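The Tabletop Fishing Set, Taken Apart

A fishing set is one of the cheapest water toys a household can buy and one of the few that still gets used after the first month. The parts list is short. There is a tub to hold the water, a net with a stiff handle, something to put the catch in, and the fish. Price differences between sets come down to wall thickness, the quality of the mesh, and how the fish sit in the water.

The basic task has three stages. The child brings the hoop under the fish, lifts it clear of the surface, and carries it over the rim of the tub to a bucket. Each stage fails in its own way. A hoop that enters too steeply pushes the fish along ahead of it. A fast lift sends it back over the side. The carry fails when the handle rolls between the fingers and the hoop tips.

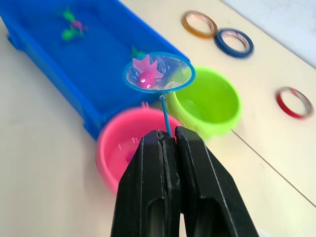

Words: Jayanthi Mudaliar
Toys & Play | 16th May

The fish in the net is a pink one with a frilled tail, and the tail points toward the top of the hoop. Fish of this shape tend to settle lengthwise in a small net, which helps on the carry. A shallow mesh gives less hold than a deep bag, but it releases the fish when the hoop is turned over. Deep bags catch on fins and have to be emptied by hand.

Handle thickness matters more than handle length. The thin handles supplied with most sets suit a fingertip grip, the same grip used for a crayon. They are harder to hold in a closed fist, and children under three usually start with the fist. Wrapping the lower end with a strip of cloth tape adds enough width to stop the roll. The tape will need replacing after it has been soaked a few times.

Tharun Bangera runs a toy lending library called Pollo, which has 1,218 items on its shelves. Water toys make up a small share of the stock and a large share of the repairs. "The hoop goes first, at the joint with the handle," he says. "After that it's the mesh. I have very rarely thrown out a tub."

Pollo logged 769 loans of fishing sets over two years. The most common note on the return slip was a missing fish. Bangera now writes the number of fish on the lid of each storage box and keeps a drawer of spares, sorted by size. Color is ignored. A replacement fish needs to fit the net and float at the same height as the others, and the rest is decoration.

Water depth is the setting most people get wrong. The usual practice is to fill the tub close to the rim, which shortens the lift but puts water on the floor with every pass of the net. A thin layer is enough for light hollow fish. It also limits how far they drift when the surface is disturbed. For a medium tub, 3,000 milliliters is a workable starting amount. Add more only if the fish drag on the bottom.

The bucket should stand against the long side of the tub, on the side of the hand that holds the net. Moving it farther away makes the carry harder, and this is the simplest way to raise the difficulty for an older child. A second bucket allows sorting by color.

Drying takes longer than playing. Squeeze the hollow fish with the hole facing down, shake out the rest, and leave them on a towel overnight. Fish with sealed bodies only need wiping. Rinse the mesh under the tap and hang the net by its handle. Stack tubs and buckets only when they are fully dry, or they will hold water between the walls and smell by June.

Inspection takes less than a minute. Flex the hoop lightly, look for white stress marks at the joint, and run a finger around the rim of the tub. Discard any fish with a split seam.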